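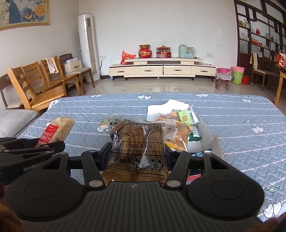
**Sedgwick County Family Services | Home Visiting Team**

I've been a home visitor for long enough to have opinions about paperwork, and my biggest one right now is about the intake packet we hand to expecting parents. It's too long! It has been too long for years, and every time somebody proposes trimming it, we end up with two more pages. (I'm typing this on my couch on Sunday, February 26, 2023, with the current version next to me, and it weighs about as much as a church cookbook.)

The packet has 40 questions before a family ever gets to the one that matters, which is "What would help you right now?" I've sat at kitchen tables with women who were seven months along, dead on their feet, trying to remember every address they've lived at since high school. We already have most of this! The clinic in Trotlow collects it, the nutrition office collects it again, and then I show up with my clipboard and collect it a third time. By then I wouldn't want to talk to me either.

People at the county level like to say the questions come from the funder. Some do, and I'm not arguing with those. But I went through the grant terms with a highlighter last August, and a good half of our packet isn't in there anywhere. Somebody added a housing page after a bad winter. Somebody else added the transportation survey for a bus study that wrapped up long ago, and we still ask it, and I have no idea where the answers go.

We enrolled 259 families last year. Another 271 were referred to us and never finished intake. I know there are plenty of reasons a family drops off, like moving, changing phone numbers, or just deciding they'd prefer to have Grandma help. Fine. But that's more families lost than served, and I'd like us to at least look at the part we control before we spend money on another round of bus ads.

The switch to Planda was supposed to fix this. For anyone outside our office, that's the scheduling and records system we moved to, and I was excited about it, I really was. What we got was the same packet on a tablet, with a little red star beside every box, so now you can't even skip the ones that don't apply. I had a grandmother raising a newborn who couldn't get past the screen asking for her due date. We laughed, and then I put in a fake date, and I suppose that's sitting in a report somewhere.

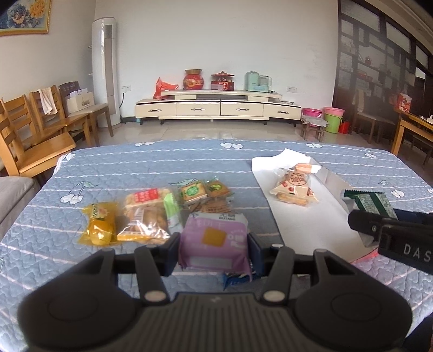
## What I'd do instead

Start with one page. Name, phone number, baby's due date or birthday, the best time to visit, any urgent health or safety needs, and that one good question about what would help. Let the family begin visits that same week. Everything else can come out over the first month, in conversation, the way you learn things about anybody. I find out more about somebody's housing while we're hunting for a place to plug in the breast pump than I ever have from the housing page.

The folks over at the Skodia family center have been doing a short intake for a while now, and their visitors seem a whole lot less cranky than we are. I'm not saying we should copy them down to the font. They're smaller and they have one funder, so it's easier for them. But we could try it with the Trotlow families for a few months and see who sticks around.

I've heard the worry that we'll miss something serious if we don't ask everything up front, and I take that one to heart. Keep the safety questions on day one, every time. But a mom who has known me for an hour is not going to tell a tablet that she's scared. She might tell me on the third visit, if she hasn't quit by then.

The packet is up for review next month, and comments are open to all staff. Please send some, even if you think I'm dead wrong about the bus survey.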